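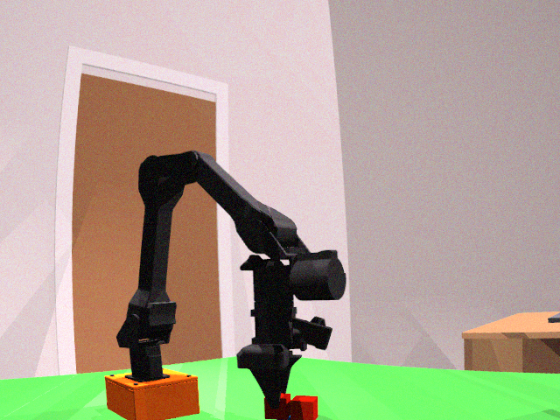 Stollia répond que la règle Kollstead impose déjà 100 essais par tâche et que cela suffit pour publier un taux de réussite. Je n'y crois toujours pas. Cent essais de quoi, avec quelles positions de départ ? Le texte ne le dit pas.

Je remets le passage du message précédent, envoyé en novembre :

> Pour Teltarero, nous proposons de valider l'empilement en simulation
> (2000 épisodes), puis 30 essais sur le bras réel. Les critères d'arrêt
> seraient ceux du simulateur. Um est d'accord sur le principe.

Mes réserves :

- **Critères d'arrêt.** Un contact signalé par un moteur physique ne vaut pas une mesure d'effort. Recopier les seuils tels quels, c'est supposer le problème résolu.
- **Éclairage.** Le projet de règle demande une lumière « variée ». Sur la table verte, on a des bandes claires et sombres, plus l'ombre du bras en travers. Est-ce que ça compte comme varié ? Je voudrais une définition.
- **Réussite.** Deux cubes rouges et un petit bloc bleu en tas : à quel moment déclare-t-on la tâche finie, et qui tranche ?
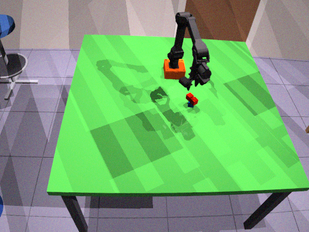 Um objecte qu'à force de tout définir, plus aucun labo n'appliquera la règle. Possible. Mais une règle que chacun lit à sa façon, on en a déjà une, et les chiffres qui en sortent ne se comparent pas.

Dans notre dernier lot, j'ai écarté 395 épisodes faute de graine aléatoire enregistrée. Je demande donc que la graine et la version de scène soient obligatoires dès le prochain brouillon. Pour le reste, j'attends de lire une formulation avant de voter quoi que ce soit.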